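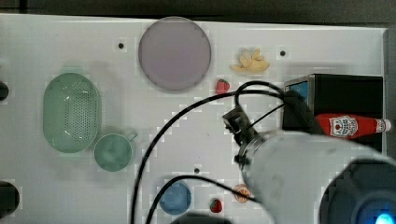

**Grindgate break room, July walk-through**

- [x] Fridge temp: fine, and the door seal finally got swapped (thank you, Emilian Grecu!)
- [x] Extinguisher by the back door: tag's good, pin's in, gauge in the green
- [ ] Microwave: the turntable wobbles, so I've unplugged it and left a note on it
- [x] Outlets near the sink: tested 2, both tripped like they should
- [ ] Exit sign: still flickering!! I put in the ticket 11 days ago and I'm going to bug them again Monday
- [x] First aid kit: restocked, but we're low on the big bandages (I'll grab more)
- [ ] Floor mat: the corner's curling up and I tripped on it myself, so please order a new one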